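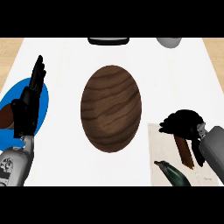

What does a department get when it buys a simulation package for a two-armed robot?

It gets a software model of the arms and hands, a set of objects and tabletops for them to work on, a way to write and run tasks, and a way to score the results. The physical robot is sold separately and is not needed for this course.

Course Materials > Automation > Products Under Review

Home | Syllabus | Handouts | Lab Hours | Contact

HANDOUT 7: THE PRIRUREL TABLETOP PACKAGE
Issued Monday, November 6, 2023
Instructor: Adjoa Acheampong

1. Purpose of this handout

Students in the evaluation section are required to prepare a written review of one commercial robotics product. The product assigned this term is the Prirurel Tabletop Package, supplied to the department under a teaching license by Dovholm. This handout sets out what the package contains, what the supplier claims for it, and what the review must cover. It should be read before the first lab session. It does not replace the supplier's manual, which is kept at the lab desk and may not be removed.

2. What is supplied

The license covers three parts. The first is the scene builder, in which a user places objects on a table, sets the position of the arms and saves the arrangement. The second is the task runner, which carries out a written task or replays one recorded by a person. The third is Clallow, the reporting tool, which stores the outcome of each run and prints a table of results.

The object library holds 603 items. Each has a shape, a surface and a set of physical values, including weight and friction. Food and kitchen items are mixed freely with objects that have no ordinary place in a kitchen. In the rendered view used for this handout, a large wooden egg stands between the two arms, while an eggplant lies on a sheet of paper toward the right. Students should note how differently two such shapes would have to be held, and should not assume that a grasp suited to one will carry over to the other.

The standard license permits 200 runs per student per term. Runs that stop because of a software fault are returned to the student's balance on written request. Runs that stop because of an error in the student's own task file are not.

3. How a scene is judged before a run

A scene should be checked before any run is spent on it. The following points are to be recorded on the scene sheet.

Reach. Each arm has a limited working area. Objects at the far side of the table may be outside it, or may be reachable only with the wrist at a poor angle. The builder does not warn the user about this.

Clearance. A tall object in the middle of the table divides the work area. The egg is a fair case: if something must pass from the right hand to the left, the path has to go over or around it. The package plans such paths only when the "shared space" setting is turned on. It is off when the software is first installed.

Starting state. The hands need not begin empty or in the same pose. In the view above, the right hand holds a brown, stick-like object, and the left has its fingers together and extended. Both poses must be written into the task file in full. A file that names only the object being held will load, but the hand will return to its default pose.

Overlap. Flat items such as mats and paper sheets are treated as solid. An object set on one must be placed slightly above it in the builder and allowed to settle. Objects placed directly at table height will be pushed out when the run begins, sometimes with considerable force.

4. Claims made by the supplier

Dovholm's product sheet states that the package was checked against 2,331 runs before release. The sheet does not say which tasks were run, how many failed, or whether a physical robot was used for comparison. The reviewer may quote the figure but may not treat it as evidence of accuracy.

The sheet also states that tasks written in the package will transfer to a physical robot "with minor adjustment." No definition of minor adjustment is given. Students who took the course last January asked the supplier for one and received a general reply, a copy of which is in the course folder.

A competing product, Fontana, is described in the second reading. It has a smaller library and only one arm, but its manual explains how friction values were chosen. Students are expected to refer to it at least once.

5. Contents of the review

The review is to be written for a reader who must decide whether to renew the license. That reader has some technical background and little time. It should state the tasks attempted, the number of runs used on each, and the results as recorded by Clallow. Failed runs must be included. Where a hand dropped or missed an object, the review should say whether the fault appeared to lie in the task file, the scene, or the software, and on what grounds.

Rendered views may be included where they help the reader. A view of a starting position shows how a scene was arranged and nothing further; it may not be offered as proof that a task succeeded. Each view must carry the name of the saved scene.

Opinions on the appearance of the software are welcome but carry no marks. Opinions on its cost should be tied to the number of runs the student found useful.

6. Practical matters

Lab accounts are opened by the instructor and close at the end of term. Saved scenes are deleted at that time, and students who wish to keep their work should export it. Two students may share a scene but must submit separate task files. Requests for an extension are to be made in writing to Adjoa Acheampong before the due date shown in the syllabus.

Reading for next session: supplier's manual, chapters on grasp poses and contact settings.

Filed under: Handouts, Robot Simulation
Share | 7 shares | 0 comments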